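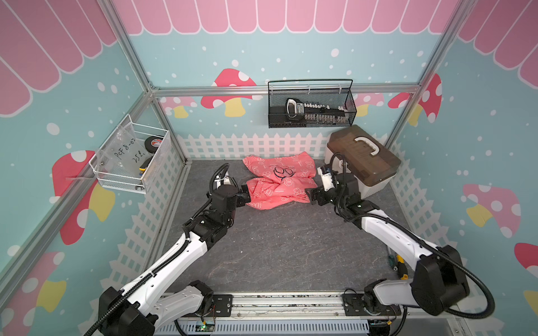 4. Printed cloth and the finding of edges

The plain pieces in the Grurkby set were dealt with in Section 3. The present section deals with the printed ones, and mainly with those that carry an outline print, by which we mean a motif drawn in a single line on a coloured ground and left unfilled. Prints of this kind are common on children's bedding and clothing. They are cheap to produce and they hide small stains well. They also make a crumpled piece harder to read than a plain one, and the reasons for this are not all the same.

A person who picks up a crumpled cloth from a table normally looks for three things: a corner, a hem, or a seam that leads to one or the other. On plain cloth, almost every line that can be seen is one of these or a crease. On outline prints there is a further kind of line, the print itself, which may run close to a fold, cross it, or stop at it. Where a printed line stops, the cloth has either ended or turned under. The eye has to decide which, and it often decides wrongly when the light is even and the folds are soft.

4.1 Ground colour

The ground colour matters more than we had expected. In the Trakatow notes on sorting, pale grounds were said to be the hardest to handle, on the grounds that folds in them throw weak shadows. Our own notes agree for white and cream. With mid pinks and corals the case is different. The shaded parts of these cloths go darker and redder, so a dip in the fabric can be told from a flat area by its colour even when no crease line is visible. White outlines stay easy to see on such a ground. The difficulty there lies in the print, and the fabric itself is fairly easy to read.

The surface beneath also plays a part. A grey surface gives a clear edge against pink at any point where the cloth ends, but veining or streaks in the surface can look like loose threads at the hem. We kept the same surface throughout, so that any effect of this sort would at least be shared by all the pieces. 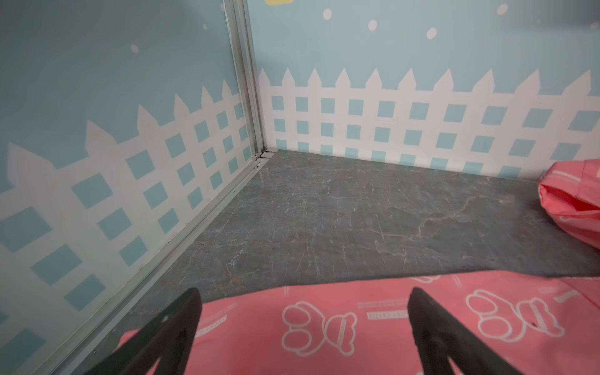
Nollness Papers in Household Textiles 44(2), p. 516

4.2 Size and spacing of the motif

Large motifs were a help when the piece lay nearly flat. A whole bear face, with both ears showing, tells the handler which way up that part of the cloth is, and whether it is twisted against the part beside it. Where a motif is broken by a fold, the two parts can be matched by eye and the amount of hidden cloth judged from what is missing. This was done quickly and without much thought by most of those who tried it, and they seldom mentioned it afterwards unless they were asked.

Small printed marks were less useful. Dashes, short bars and striped blocks, which many designers use to fill the gaps between larger figures, look a good deal like stitching. In the El Fassi sheets they were taken for a hem more often than any other part of the print. The error costs little, as the hand feels no thickness and moves on, but it is repeated, and over a full basket the delay adds up. We would advise anyone choosing cloth for practice in folding to begin with a print that has no dashes in it.

Direction is a separate question. Some outline prints are scattered, with each figure set at its own angle, and these say little about how the whole piece is lying. Others run all one way and act as a rough compass. Lettering does this best of all. A brand name in large capitals can be read upright, on its side or upside down, and the handler knows at once how far the piece has to be turned. In Figure 4 the name LILBEAR runs upwards beside a dark blue bear graphic, and that single word gives more help than all the white outlines near it, several of which are stretched by the curve of the fold.
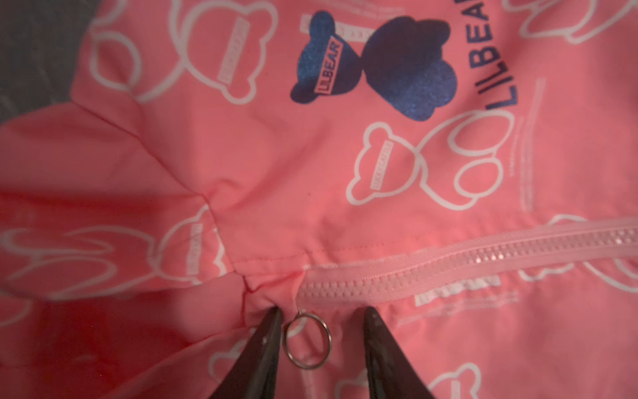 Lettering has its limits. Small text, such as care wording or a repeated line of type, was ignored by nearly everyone. It takes too long to read and a crease of any depth breaks it up. A solid graphic in a second colour was noticed first in almost every case, before either words or outlines, and it then served as the point from which the rest of the piece was worked out. If it lay near the middle of the heap, the handler tended to spread the cloth outwards from it. If it lay to one side, the usual course was to take hold of the nearest edge and shake.

4.3 Gathering at the middle

A piece gripped from both sides at its middle will bunch into two lobes with a narrow waist. We met this shape with plain and printed cloth alike, and it is a poor one to start folding from. Both lobes look like the larger part of the piece, and the hems are often tucked inside. On printed cloth the figures at the waist are squeezed together until they can no longer be told apart, so that bears may pass for bows or flowers. Setting the piece down and taking it up again by a single lobe was slower at first but gave a corner sooner. The same advice is given in the Trakatow notes for pillowcases, and we found it to hold for lighter pieces as well.

The effect of starching is taken up in Section 5.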